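Wunero is looking for part-time table setters for its household workspace at Girkside, starting in January. You would be putting ordinary things out on tables, moving them into new arrangements and putting them away afterwards. Most are small and light: plates, pens, remote controls, toy food.

Each shift is 5 hours, from 9 am. You work from a printed list that gives the items for each table and leaves the placing to you. We want layouts that differ from one another, so a plate might go near the front edge on one table and at the back on the next. Our store holds 1488 items on 94 shelves, and everything goes back to its own shelf before you leave.

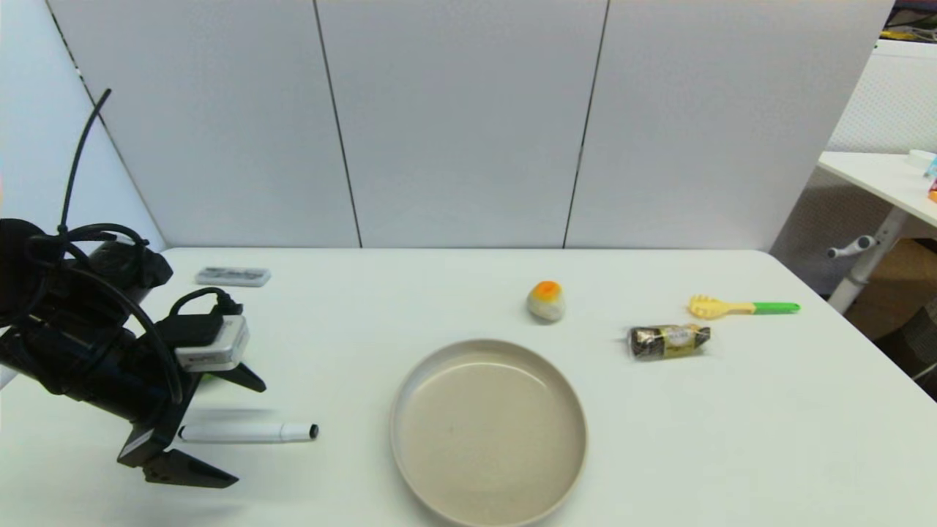
**Do I need any experience?**
Training is given on the first two shifts, and past work in a shop, stockroom or kitchen is useful but not required.

You will need to:

- stand for most of the shift, with a break at 11.30 am
- read item lists in English
- wipe down tables and items between layouts
- note anything chipped, cracked or missing in the store book

Pay is £399 a month for the agreed shifts, paid at the end of each month. Travel is not covered - there is free parking behind the building and a bike rack by the side door.

To apply, send a short letter saying which mornings you can work to Dragica Trajkovski, Wunero, Girkside. Please give one referee. Haris Kos runs the store and will show applicants round before they decide.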